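Fruit, jam and not much sleep

Jun 3, 2020

Quick one tonight, dinner's on and I've got 5 jars still to label. Been meaning to write up the fruit thing for weeks. Lots of you asked after the March post. Sorry. Busy!

Dragon fruit first, then the rest. 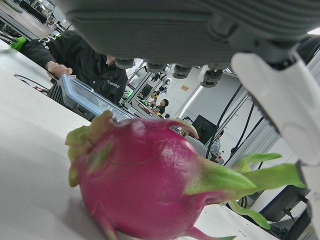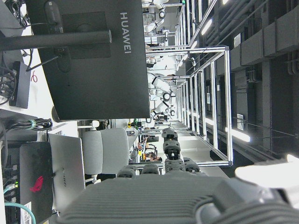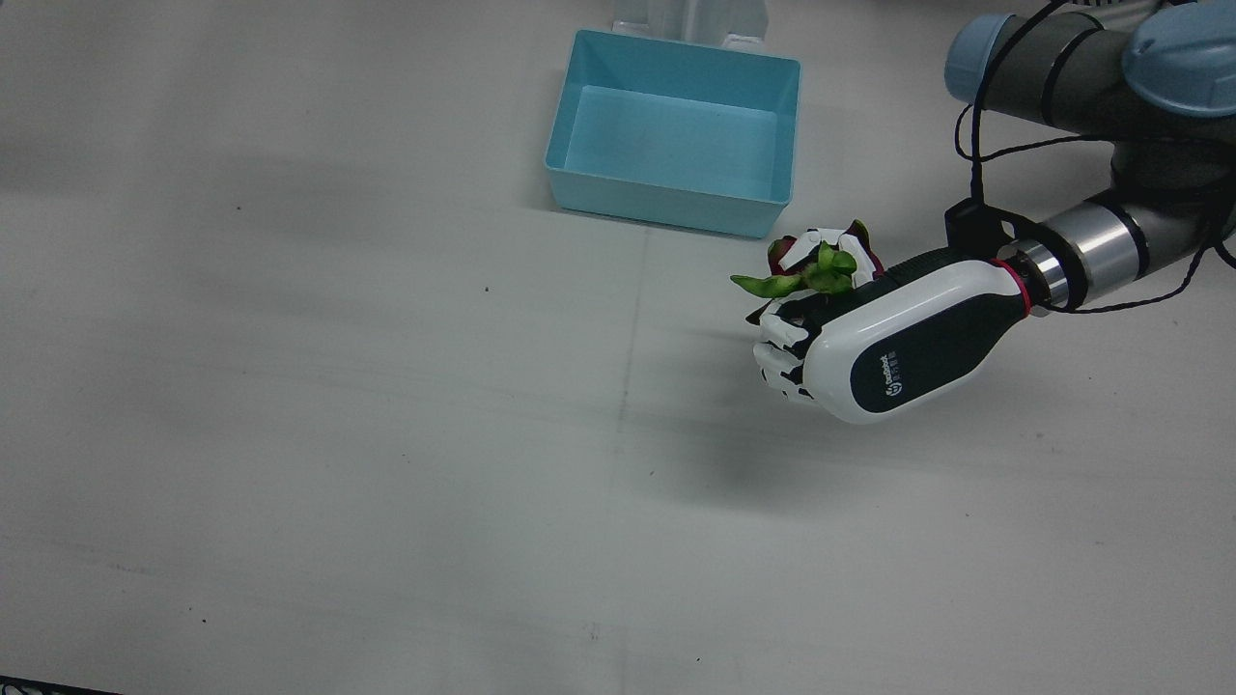
Why I stopped buying it at the supermarket

Price, mostly. Also the taste. Had one from the big shop at Grudgate and it was like eating a wet sponge, pretty colour, no flavour at all. Then Lai-ching Mok gave me half of one off her own vine and I couldn't beleive it was the same fruit. Sweet! Sort of kiwi, sort of pear. Ate it over the sink with a spoon.

So now I've got a cutting. It's in the big pot by the side fence, tied to an old post with stockings. Grows like mad in the warm then sulks. No flowers yet. Lai-ching says give it two years, Ekow says three and stop fussing with it.

Watering: hardly at all now it's cold. I drowned the last one.

The jam

Tried it. Wouldn't bother again with the white sort, comes out grey and tastes of lemon and sugar. The red-fleshed ones are much better. What I did:

700 grams of flesh, scooped and mashed
Juice of two lemons
A green apple, grated, skin and all
Sugar, a bit less than you'd think

Boil, stir, skim, swear. Mine took 40 minutes to set and even then it was more of a sauce. Good on yoghurt. Leidy Inga had it on porridge and asked for another jar so it cant be that bad.

Other stuff

Mandarins are in. Neighbour's tree is dropping them over our side and I'm not complaining. Marmalade next, if I can find the muslin.

Anyone got a spare passionfruit seedling? Happy to swap for jam or rhubarb crowns. Stubbs had them last spring but they've sold out and the bloke there wasn't sure when there'd be more.

Right, rice is boiling over. More soon, will put the marmalade recipie up once I've made a batch.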